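Fodel 100 Votive Stand, Two-Tier

Church Furnishings > Candle Stands > Freestanding

Manufacturer: Prirken
Model: Fodel 100
Capacity: 100 votive lights, on 2 tiers
Finish: black powder coat or brushed brass
Status: made to order
Page updated Apr 16, 2026

The Fodel 100 is a freestanding votive stand for side chapels, shrines and narthex areas where a wall-mounted rack is not practical. The frame is welded steel tube. The candle trays lift out for cleaning and can be carried to a sink by one person. The stand ships in two cartons and is bolted together on site with the hex key supplied.

Each tray is folded from a single sheet with a raised lip on all sides, so spilled wax stays in the tray. Glass holders sit in punched rings and are held at the base only. Holders with a straight wall and a flat or slightly rounded base fit without an adapter. Tapered holders need the Brema ring set, sold separately.
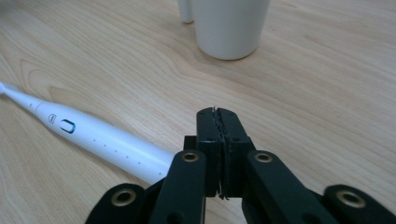
The upper tier is set back from the lower one so that a person lighting a candle at the rear does not reach across an open flame. This spacing is fixed and cannot be changed at the time of order. Parishes that want a single level should look at the Barrera, which uses the same trays on a lower frame.

Offering box

A locking steel offering box can be fitted to the left or right upright. It has a coin slot, a folded-bill slot and a keyed door at the back. Two keys are supplied. The box is fixed from inside with four bolts and cannot be removed while the door is locked. Please state left or right when ordering; the uprights are drilled at the factory.

Floor and clearance

The stand has 8 leveling feet. On stone or tile, adjust the feet until the frame does not rock, then tighten the lock nuts. On carpet, use the base plate (order code F-BP). Keep the stand clear of banners, altar cloths, dried palms and paper notices. Nothing should hang above the trays. Local fire rules vary, and some dioceses require written approval before open-flame stands are placed in a public area. Check before ordering, as made-to-order stands are not returnable.

Candles

Use candles in glass or in a rigid heat-resistant cup. Do not burn bare wax lights directly on the tray. Electric votives may be used in the same rings. The frame has no wiring channel, so only battery types are suitable.

Cleaning

Let the trays cool fully. Lift off hardened wax with a plastic scraper. A metal blade will mark the powder coat and will scratch brass. Wash with warm water and a mild soap, then dry at once. Wax remover may be used on the black finish. Do not use it on brass. 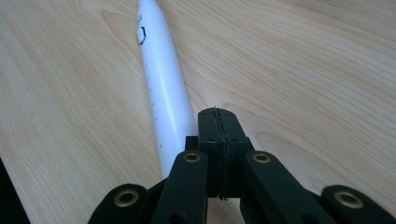 White cylindrical item on a light wood tabletop.

Parts and accessories

F-TR Replacement tray
F-BP Base plate for carpet
F-OB Offering box, keyed
F-LF Leveling feet, set of 8
Brema ring set, pack of 100

Glass holders and candles are not included with the stand.

Ordering

Send the finish, the side for the offering box (if wanted) and the delivery address with your request. Delivery is to the door at ground level. For church entrances with steps, tell us in advance. Technical questions and drawing requests go to Boyang Liang, Church Furnishings desk.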